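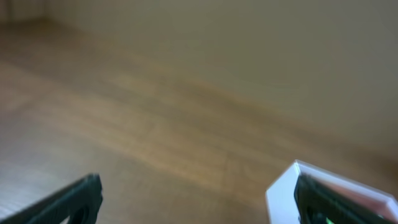 4. Packing the small toys into the open box

This section is for the Brollberg toy storage set, size small. Please read section 3 first, if the box is not yet folded.

Before you start

Put the box on a flat table with the open side up. Leave free space on the left of the box, where the toys can lie one beside the other. Remove loose stickers and paper tags from the toys.

Steps

1. Check that the bottom flaps of the box are closed completely. Press on them with the flat hand.

2. Sort out the toys which have hard edges, such as blocks and vehicles, and the toys which are round or soft.

3. Put each small figure into the box separately. Do not pour the toys from a bag.
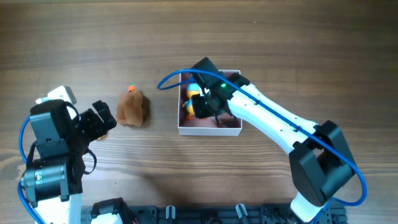 Fig. 4-1. Small figures in the box, brown soft toy still on the table.

4. Lay the figures on the bottom of the box. They may touch each other, but they should not stand one on top of another.

5. Add the blocks and the vehicles. Turn a vehicle so that its wheels do not press against a painted face.

Note: The total weight of the contents must not be more than 1000 g. For heavier toys please use the box Ulbridge, article 149.

6. Keep the plush toys until the end. A plush toy with a small ornament on the head, for example a fruit with a leaf, is always lifted by the body. The ornament is only sewn with thread and it can come off when it is pulled.

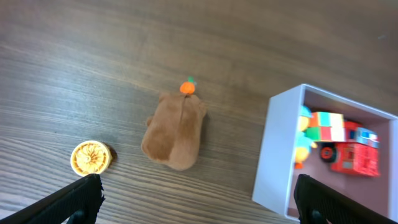
7. Lay the plush toy on top of the hard toys, with the back up. If it stands higher than the walls of the box, take out one hard toy and try again. Do not push the plush toy down by force, the seams can open.

8. Close the lid without pressing. Between the lid and the highest toy there should be 10 mm of air.

Caution: Small round pieces can be swallowed. Keep them away from children under three years, also during the packing.

Caution: Do not store the closed box on a heater or in a humid room. The cardboard becomes soft and the walls bend to the outside.

If a wall of the box is bent, a replacement can be ordered with article number 139. The lid is included. Continue with section 5, Labeling the box.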